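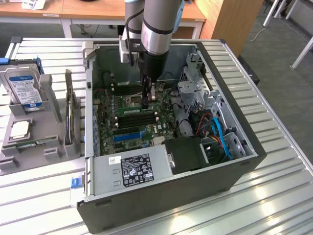

Figure 4-1. Tower on its side with the side panel removed. One memory module is in the top slot.

4. Adding Memory to the Host Computer

Fleseo Archive runs on most desktop computers, but indexing a large collection of scanned pages uses a lot of memory. If the status bar shows "Index paused — low memory" more than once during an import, add memory before you continue. This section covers choosing modules, fitting them in a desktop tower, and telling Fleseo Archive to use the extra space.

If your host computer is a laptop or an all-in-one, follow the instructions from its manufacturer for the hardware steps and then go to 4.5.

4.1 Before you begin

You need:

A Phillips screwdriver, if your side panel is held by screws
The new memory module or modules
An antistatic wrist strap
A clear work surface large enough for the tower to lie flat
An administrator password for Fleseo Archive

Check the service manual for your computer to find out which type of memory it takes, the largest module each slot accepts, and the order in which the slots must be filled. Modules of a different generation have the notch in a different place and will not fit. Do not file or trim a module to make it fit.

Some boards accept a single module in the first slot. Others need modules in matched pairs. Slot numbering differs between makers, and slot 1 is not always the slot nearest the processor.

Note: Fleseo Archive reads the amount of memory from the operating system. A 32-bit operating system cannot use all of the memory above 4,000 MB, whatever is installed. Check your system type before you buy.

4.2 Shutting down

1. In Fleseo Archive, open the Tools menu and choose Pause All Jobs.
2. Wait until the job list shows "Paused" beside every entry. A large job can take several minutes to reach a stopping point.
3. Choose File, then Back Up Catalog. Save the backup to a drive outside the host computer.
4. Close Fleseo Archive. If the Fangate connector is installed, right-click its tray icon and choose Exit.
5. Shut down the computer. Do not use Sleep or Hibernate.
6. Switch off the power supply at the back, if it has a switch, and unplug the power cord.
7. Disconnect the monitor, network cable, scanner and any other cables.
8. Press and hold the power button for 20 seconds to drain the remaining charge.

CAUTION: Never open the computer while the power cord is connected. Parts of the board stay live even when the computer is turned off.

4.3 Removing and fitting modules

1. Lay the tower on its side with the removable panel facing up.
2. Release the panel. Depending on the model there will be a latch, thumbscrews or ordinary screws at the back edge.
3. Put on the wrist strap and clip it to bare metal on the case.
4. Find the memory slots. They are long, narrow sockets set side by side near the processor, normally with a clip at one or both ends.
5. If a drive cage or cable blocks the slots, move it as described in the service manual. Make a note of where each cable was plugged in.
6. To take out an existing module, press the clips outward until the module lifts. Hold it by the edges and pull straight up.
7. Open the clips on the slot you want to fill.
8. Line up the notch in the new module with the key in the slot. If they do not line up, turn the module end for end.
9. Press down evenly on both ends until the clips close. This takes more force than most people expect.
10. Look along the top edge of the module. It should be level. If one end is higher, take the module out and start again from step 7.
11. Repeat for any other modules.

CAUTION: Heatsinks can stay hot for some time after shutdown. Do not touch the fins, and do not rest tools on them.

CAUTION: Do not touch the gold contacts on the module or the pins in the processor socket.

Put any module you removed in an antistatic bag and label it with its size. You may need it again if the new one is faulty.

4.4 Closing up and first start

1. Check that no screws or tools are left in the case.
2. Reconnect anything you moved in 4.3, step 5.
3. Refit the side panel and stand the tower upright.
4. Reconnect the cables, with the power cord last.
5. Turn on the computer. The first start may take longer than usual, and some models show a message that the amount of memory has changed. Follow the prompt to accept the change.
6. Open the system information page of the operating system and check the installed memory.

If the computer beeps and shows nothing on the monitor, turn it off, unplug it and reseat the modules. If it still does not start, remove the new modules and try with the old ones only.

4.5 Setting the memory limit in Fleseo Archive

Fleseo Archive keeps its previous limit until you change it.

1. Start Fleseo Archive and sign in as an administrator.
2. Open Tools, then Settings, then Performance.
3. Under Memory, select Set Limit Manually.
4. Enter the share of installed memory you want Fleseo Archive to use. The default is 40 percent. Higher values speed up indexing but slow down other programs.
5. Select Apply, then restart Fleseo Archive.
6. Open Tools and choose Resume All Jobs.

Note: If the host computer also runs Nuvura Viewer for public access, leave the limit at the default. Readers will notice slow page turns before staff notice a slow import.

4.6 Checking the result

Open Reports and choose Index Speed. Run the built-in test set, which contains 1,624 pages, and compare the result with the one stored under History. Run the test twice and use the second figure. The first run includes the time taken to load the language files.

If the second figure has not improved, check these points:

The limit in 4.5 was applied and Fleseo Archive was restarted
The operating system reports the full amount of memory
The catalog is on a local drive and not on a network share
Virus scanning is not set to open every page image as it is written

A slow disk will also hold back the index, and adding memory will have little effect in that case. See Section 6, Storage.

4.7 Known issues

Version 3.2 shows the old memory figure on the About page after an upgrade. The figure on the Performance page is correct. A fix is planned for the September release.

On systems with the Fangate connector, the connector may start before the catalog is ready and report "No host." Wait for the catalog to open, then right-click the tray icon and choose Reconnect.

Section revised Jan 13, 2018. Send corrections to Toàn Văn, Documentation, Doãn Software.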